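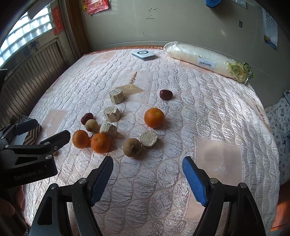 Oranges, pale cut chunks, jujubes and small tan-brown fruit on the quilted bedspread with the gold fan.

Tastdale: groceries on household fabric
README, revised May

Tastdale is a collection of nearly 2,000 photos of ordinary groceries lying on ordinary bedding, tablecloths and curtains. It grew out of Moodley, our earlier set of groceries on white card, which was very tidy and taught us very little about looking for an orange on something that isn't white card.

What's in it

Fruit and vegetables, whole and cut, some still in their store wrapping. There are 11 fabrics. Most are dull. The bedspread is not dull: shiny white and pale pink, puckered all over, with smooth pink panels, embroidery and a fringe. Setsuko Honda picked it on the grounds that if you can write down where a jujube is on that, you can do it anywhere.

Each photo has a plain text note with the same name. The note lists the items, one per line, with a label and a few words on where the thing sits. Where the fabric has a pattern you can use it as a landmark ("on the fan", "near the fringe"), and people did, with enthusiasm.

Labels

There are 14 labels. The ones that cause mail:

orange – Any orange citrus. Please don't write in about tangerines.

pale_chunk – Cut produce, whitish to cream-green, fibrous on the outside. Junpei Nomura wanted this split by vegetable and we had a long Thursday over it. It stays one label. A rough cylinder with no leaves and no skin to speak of doesn't give you a lot to go on.

radish_whole – Long white radish, wrapped or unwrapped. A bar code sticker doesn't get its own label. If a chunk and a whole radish turn up together, you may draw your own conclusions, but the chunk is still a pale_chunk.

jujube – Dark red and wrinkled.

tan_round – Small, round, brown, noncommittal. Ryota Oda says longan. Mio Kobori has said potato at least once. If you can't settle it from the photo, neither could we.

other – Anything that isn't food. Be brief.

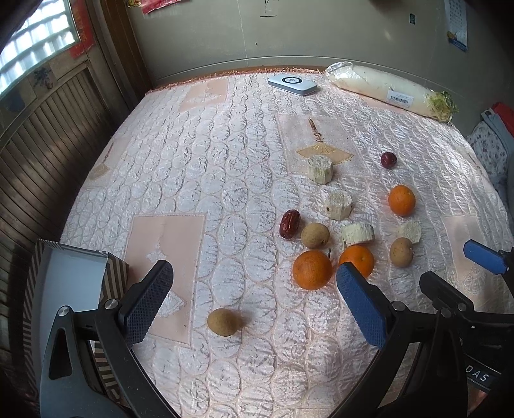 Items partly behind something else still get a line, with the word "partly" at the end. Items you believe in but can't see do not. We removed a fair number of these from the first release, mostly tan_rounds, which seem to inspire faith.

Embroidery is not an item. This sounds obvious, and yet the first release had a fan listed under other. It also had a tassel.

Known problems

The notes written early on use left and right loosely. We fixed the worst five and then lost heart.

Pale chunks on pale fabric get missed. If you're checking notes, start with those.

Color words vary by writer. One person's peach is another person's pink, and a third writes "salmon" to end the argument. Don't sort on them.

The jujube count is not balanced against anything. We had the jujubes we had.

Use

Free for teaching and research. If you publish something, name Tastdale and the release you used. Corrections go to Wendell Ferreira, with the file name and the line you disagree with. He's patient about everything except the tangerines.

Related sets
Moodley – groceries on white card
Uklow – kitchen drawers, open
Narnard – folded and badly folded towels

Contact: Wendell Ferreira, Tastdale | © the Tastdale contributors | Back to top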